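Esthorpe Workshop Units: frequently asked questions

Page last revised 18 December 2025

Who manages the units?
Jistanell manages both sites, Esthorpe and Kirby. The rules below apply to both unless an answer says otherwise.

What is the notice period?
Three months, in writing, from either side. Notice given by email counts as written notice. Notice given by telephone does not. Rent is payable up to the last day of the notice period, even if the unit is cleared and the keys are handed back earlier.

How much is the deposit?
The deposit on a standard unit is £325. It is returned after the final inspection, less the cost of any repairs and any unpaid electricity. The deposit cannot be used in place of the last rent payment.

Is electricity included in the rent?
No. Each unit has its own sub-meter, read at the end of every month. The reading is shown on the invoice next to the previous one. If a reading looks wrong, ask for a check before the invoice falls due. An invoice which has been queried in time does not attract a late fee.

Is three-phase supply available?
At Kirby, yes, in the units along the rear access road. At Esthorpe the supply is single-phase only. Tenants with a large compressor or extractor should send us the rating plate details before signing. Starting current matters more than running current here, and it is often missing from sales leaflets.

Can I fix equipment to the floor?
Yes, with consent. Send a sketch showing the position of each fixing and the depth of hole. Holes must be filled and levelled at the end of the lease. Nothing may be fixed to the steel columns or the roof members.

What are the hours of access?
Tenants may enter at any time. Noisy work must stop at 10 pm and may not be left running unattended after that. Deliveries by lorry should use the main gate - the side gate is too narrow for anything longer than a van.

May I sublet part of my unit?
No. Two businesses may share a unit if both are named on the lease. Each is then liable for the whole rent. Adding a second name part way through a lease requires a new agreement.

Who insures what?
The landlord insures the building. Tenants insure their own contents, stock and machinery, and must hold public liability cover. A copy of the certificate is needed before keys are issued and again at each renewal. Glass in the personnel door is the tenant's responsibility.

How is waste handled?
General waste and cardboard go in the shared yard bins. Oils, solvents, paint and batteries do not, and must be taken away by a licensed carrier. Keep the transfer notes, as we may ask to see them.

What changed in November?
The parking bays at Kirby were renumbered. Leases signed before the change still show the old numbers - a conversion list is held at the office and can be sent on request. Bays at Esthorpe on Jang Lane were not affected.

How do I report a fault?
Use the form on the contact page and give the unit number first. For loss of power, check the sub-board in your own unit before reporting.
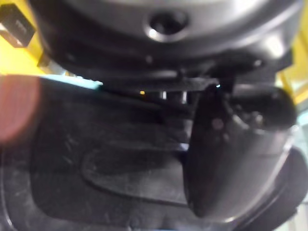

Dark grey machine housing with a circular recess, close view.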